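Notebook – teleop, mug task
18 February 2018

Picking up from Friday's list. Glove recalibrated before the first run. Corinne Doucet drove the first half, I took the second.

1. Setup
Same table, same white mug. Zilard on the control PC, Tadik logging joint angles and wrist video. Glove lag measured at 116 ms, which is worse than last week. I suspect the USB hub and will swap it.

2. Demonstrations
21 takes recorded, 4 thrown out. Two of those were glove dropouts, one was a mug pushed over with the thumb, and one I stopped myself after starting from the wrong pose. Corinne's takes are slower than mine but the wrist path is much smoother. Mine have a hitch right before closing – I keep checking the monitor. Use hers for the first training set.

3. Start pose
Fingers extended and close together, thumb held apart from them, hand short of the mug. Hold it until the log shows a steady reading, then move. Blue light at the thumb tip should be visible in the wrist view, as it is in this one.
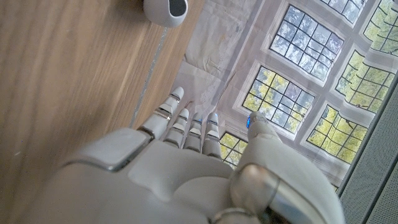 4. To do
– Swap hub, measure lag again.
– Retake the 4 bad ones with Corinne driving.
– Try moving the robot arm by hand for the approach and using the glove only for the grasp. Zadel notes say gravity comp has to be on first.
– Ask Iwasaki whether the spare glove can stay here until April.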